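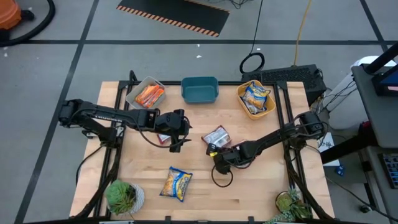 Three bins along the back, one still empty, and a few snacks left to place.

How to Sort Your Snacks Into Bins (and Keep Them That Way)

Apr 10, 2020

I love a snack sort! With everyone home and the cupboard getting raided all day, ours had turned into one big heap of packets by the end of March, so I pulled the whole lot out (47 things, counting the raisins) and started over. It took nearly 2 hours with breaks for, well, snacks.

What you need

A clear table and a few open bins. Ours are in different colors, and I really recommend that if you have kids. "Put it back in the yellow one" works even with a four-year-old.

Step 1. Empty the cupboard completely. Wipe the shelf while it's bare and measure it, too. Ours is 435 mm deep, and I bought the wrong bins the first time.

Step 2. Check dates. Anything close goes in a bowl on the counter to be eaten this week.

Step 3. Line the bins up along the back of the table so you have the whole front to work on. I move my succulents down to the near corners, where they're out of the way and still look pretty.

Step 4. Start with whatever you have most of. Small matching packets go in the gray bin, tipped on a slant and packed close together. You can fit so many more that way!

Step 5. Stand the bigger bags upright in another bin. It's fine if they poke up over the rim, you can grab one without digging.

Step 6. Leave a bin empty until the end. There are always odd ones, like a single wrapped bar or one lonely bag of chips, and once the rest is put away you'll see what that last bin should be for.

Step 7. Back on the shelf, with the favorites at kid height (or well above it, your call).

We top ours up after each grocery trip, new packets behind the old ones. Next I'm doing the baking drawer, and I can't wait!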